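Friday, test kitchen notebook

Malt drink powder, batches 207 and 208. Carrying on from the March notes. Consuelo Escobar is reading these for the Marulanda handover, so I'm writing out more than I normally would.

Where we were: 207 tasted right but went to sludge in the bottom of the mug. Barley malt, milk powder, cocoa, a pinch of salt, and date powder for sweetness. The date powder is the culprit, I'm fairly sure. It pulls moisture out of the air the moment the tub is open and then sits there in little tan pebbles that won't break down in cold milk. In hot milk they soften but you still find them with the spoon.

For 208 I changed two things, which I know is one too many. Swapped half the date powder for coconut sugar, ground fine in the spice mill. Also toasted the milk powder in a dry pan, low heat, stirring the whole time until it went the color of a digestive biscuit. Took it off a bit before I thought it was done because it keeps going in the pan. Sieved while still warm, which was a mistake. It clumped against the mesh and I had to let it cool and do it over.

Cold milk: much better. Still needs a spoonful of warm milk first to make a paste, then the rest. If you dump it straight on top of cold milk it floats and the middle of each lump stays dry. I don't think we can get around that without lecithin and I'd like to leave lecithin out for now.

Hot milk: good. Smells like toast and caramel. Consuelo thought it was a bit salty. I didn't, but I had been tasting all morning and wouldn't trust myself. Next one gets less salt anyway.

Oat milk: thin. The malt comes forward and the cocoa drops out. Somebody who likes malt would be happy with it. The Stustach oat drink foamed more than the plain carton did, no idea why.

Water: no.

Crunch. We want the stuff you can eat off the spoon or scatter on ice cream, and the powder alone doesn't do that. Tried spreading malt syrup and cocoa very thin on a silicone mat and drying it in the low oven, then smashing it. Came out glassy and sharp at first, lovely, then tacky within the hour. Bagged half with a drying sachet and left half in an open bowl. The open bowl had welded itself into one piece by the time I'd washed up. The bagged half was still crisp at the end of the day. So it can work but only in a sealed tub, and people don't seal tubs.

Second go at the crunch used the toasted milk powder pressed together with a little coconut oil and broken up after chilling. Less crisp, more like shortbread crumbs. Held up fine in the open bowl. On vanilla ice cream I preferred this one – it stays put and doesn't stick to your teeth. Fat content will be higher, so the serving panel has to be redone if we go this way.

Cocoa: used the last of the Trukurlow. The bag of Fovulon that came in to replace it is darker and more bitter, and it has been alkalized, so don't swap one for the other weight for weight. Start lower and work up. I've put a strip of tape on the bag with a note.

Sheet and labels: the batch sheet now has a column for how each one mixes cold, hot and in oat milk, because I kept writing that in the margin and then losing it. Total powder on the shelf after today is 1035 g including the leftover 207. The 207 is fine to bake with. It went into brownies once already and they were good, slightly chewy at the edges.
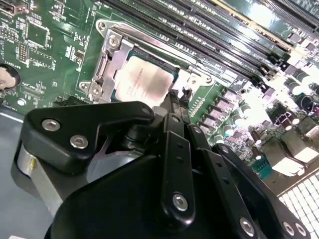 Storage: jars only from now on, no more zip bags for anything with date powder in it. Lids on between weighings, even if you're coming straight back. The shelf over the kettle is a bad place and I've moved everything to the one by the door.

To do:

- 209 with all coconut sugar and no date, same toast on the milk powder, less salt
- 210 same as 209 but milk powder untoasted, so I can tell which change fixed the cold mixing
- shortbread-style crumb again, with cacao butter in place of coconut oil
- ask Marulanda if they want the sprinkle in the same tub or in a separate one
- order barley malt, there's enough left for 2 batches and no more
- clean the spice mill properly, it still smells of cumin

Consuelo has the second jar of 208 at home and will try it on the kids with cold milk and no instructions.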